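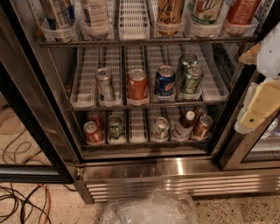
Figure 3. Drinks set into the shelf trays, top shelf.

3. Loading Your Fendia Cooler for the First Time

Now that your cooler is in its place and level, please let it run empty for a full night before you load it. We know it's tempting to fill it right away – everyone wants to see it stocked – but an empty cabinet reaches its temperature much sooner than a full one.

1. Set the dial to the middle mark and leave it there.

2. The next morning, hang the little thermometer from the starter kit on the center shelf and give it 20 minutes with the doors closed.

3. Load the bottom shelf first and work your way up. Bring in drinks from a cool storeroom if you have one.

4. Slide each new drink in behind the older ones, so the oldest stock is always the first to be picked up.

5. Close the doors gently and check that the seals meet all the way down.

Note: Keep tall cans and bottles in trays of the matching width. Extra trays come from Brukis in boxes of 200, which is plenty for several stores, so you may want to share an order with a neighbor.

Caution: Never plug the cooler into an extension cord or a power strip. Give it a wall outlet of its own.

Caution: Please don't block the grille at the bottom. Dust it every June, before the hot weather really settles in, and again whenever the motor starts to sound tired.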